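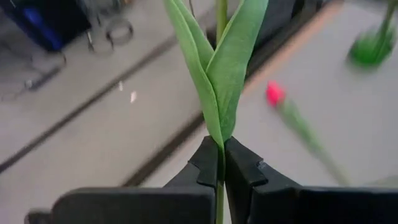

*Page last changed: April*

# Retimum Bulb Planter, long handle

We've sold the Retimum for a good many seasons now, and it is still the tool I hand to people when they tell me their back won't let them put in tulips anymore. You stand up straight, set the cutter where you want the bulb, step on the bar, give the handle a small twist, and up comes a plug of soil. Drop the bulb in, squeeze the grip to let the plug go, and take a step to the left. Once you get the rhythm of it you can do a whole border before lunch and still want to look at the garden afterward!

The cutter is steel with a sawtooth edge, and there are depth marks stamped up the side, one for every inch. For tulips I go down to the 6 and stop there. Crocuses and the other little ones want far less, so for those you may find the hand trowel easier (we carry the Elis, which is a nice one with a narrow blade).

## What comes with it

- Planter with the long handle, in 2 pieces that screw together
- Spare spring for the grip
- Canvas bulb pouch with a belt loop

The pouch was an extra until last year. So many people added it that we just started putting it in the box — it holds a decent number of tulip bulbs, fewer if you like the big Darwin types.

## What kind of ground it likes

Ordinary garden soil and lawn, a day or so after rain. In sandy ground the plug tends to crumble before you get it up, and there's not much to be done about that except water the evening before. Heavy clay is slow going. It will cut, but you'll want to knock the cutter clean every few holes, and an old butter knife in the back pocket is a big help. Please don't jump on the foot bar with both feet. It was made for one foot, and a bent bar isn't something we can fix for you.

Ebuka Etim, who plants up the beds at Binomus, put in 3000 tulips with a pair of these over one fall and then wrote to ask for two more springs, which we were happy to send. He also passed on a tip I've used ever since: rub a little cooking oil on the inside of the cutter before you start, and the plugs slide out much more willingly.

## In the spring

Tulips send their leaves up well ahead of the flower, so if all you have is green, leave them be and wait. A bulb that puts up one wide leaf and nothing more is usually too small or too tired to bloom that year. Let the leaves die back by themselves, however untidy they get, and the bulb has a chance to build up again.

## Looking after the planter

Rinse it, dry it, and hang it up. The screw joint in the handle likes a dab of grease once a year. Spare springs and foot bar bolts are always on the shelf here, and the parts from the older model fit this one too.

Orders of 500 bulbs or more ship with the pouch doubled up, so just mention the planter in the same order.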